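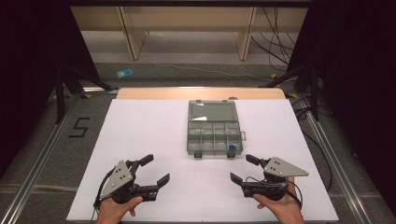 Flina Dinsa
Workshop editor, Norkham Home Notes
2018-07-24

How to sort a junk drawer full of small parts (and keep it sorted)

Quick one today, I have a shelf to paint. People keep asking about small parts – screws, picture hooks, fuses, the little feet that come off furniture. Same answer every time. Get a box with a lid, sort once, label it, put it back where you use it.

You will need

An organizer box with a lid
A tray or an old baking sheet
A clear table
Paper tape and a marker
A magnet
Small zip bags
A trash bag

Set aside 2 hours. Don't start after dinner. I did the hall drawer after dinner in November and there were wall plugs in the fruit bowl till the weekend.

Step 1. Empty the drawer

All of it. Tip it onto the tray, not straight onto the table. Screws roll. Wipe the drawer out while it's empty, there will be a layer of grit and pencil shavings at the back. Batteries come out first and go in a separate bag. Loose batteries next to loose screws is a bad idea, tape the ends.

Step 2. Pull the steel out

Put the magnet inside a zip bag, then drag it through the pile. Steel screws and nails stick to the bag. Turn the bag inside out over them and pull the magnet away – done. Brass and plastic get left behind so that's half your sorting already.

Step 3. Throw things out

Bent nails. Screws with chewed heads. Dried up glue. Keys that fit nothing in the house, try them first. Hex keys: keep one of each size, the rest can go. Anything you can't name goes in a bag marked MYSTERY with the month on it. If you haven't opened it in a year, out.

Old brass hardware, hang on to it. The house I'm in has 1829 carved over the door and most of the window catches take a screw you can't buy at the regular store any more. Slotted, brass, short. I keep every one.

Step 4. Make groups before you fill the box

Most people go wrong on this bit. They open the box and start dropping things into compartments, and by the end there's one full of hooks and one with a single washer in it. Make piles on the table first. Then look at the piles.

My groups, copy or change:

Wood screws, short
Wood screws, long
Machine screws and nuts
Washers
Wall plugs
Picture hooks and pins
Cup hooks
Fuses
Felt pads and furniture feet
Brass, old

You might not need all of them. If you rent you probaly don't need machine screws. If you sew, buttons and bobbins want their own box.

Step 5. Fill it

Biggest pile gets the biggest compartment. Things you reach for most go at the front edge, nearest the catch. Don't fill to the top, leave a finger's depth so you can pick things out. Washers are the worst for this, they lie flat and you can't get a nail under them. Thread them on a twist tie.

Close the lid and tip the box on its side over the tray. Anything hopping from one section to the next? Then the lid isn't tight against the dividers. Cut a piece of thin foam sheet to fit inside the lid. Fixes it most of the time.

Step 6. Label

Tape on the lid, not inside the compartment. Write the contents and the size if you know it. Block capitals, thick marker. On a clear lid put the tape right over the section it belongs to. On a solid lid draw a little map of the box and tape that down insted.

Step 7. Find it a home

Near the drill, or near the door, wherever you stand when you go looking for a screw. Flat on a shelf is best. On end is fine if it passed the tip test.

Which box?

I get asked this a lot. I have an Isora with 12 sections in the kitchen, and a 21 section one out in the shed that came from a yard sale in Norkham. The kitchen one gets used more. Fewer sections, bigger ones. Removable dividers are worth paying extra for, tiny fixed squares are good for beads and not much else.

Keeping it up

Put a jam jar next to the box. Odd bits go in the jar. When the jar's full, sort the jar – ten minutes with the radio on. Don't open the box to drop in "just one thing" in the wrong place, that's how the drawer got that way.

Paint shelf next. Will do a page on sorting sandpaper if there's interest, mine is currently in a shoe box under the stairs.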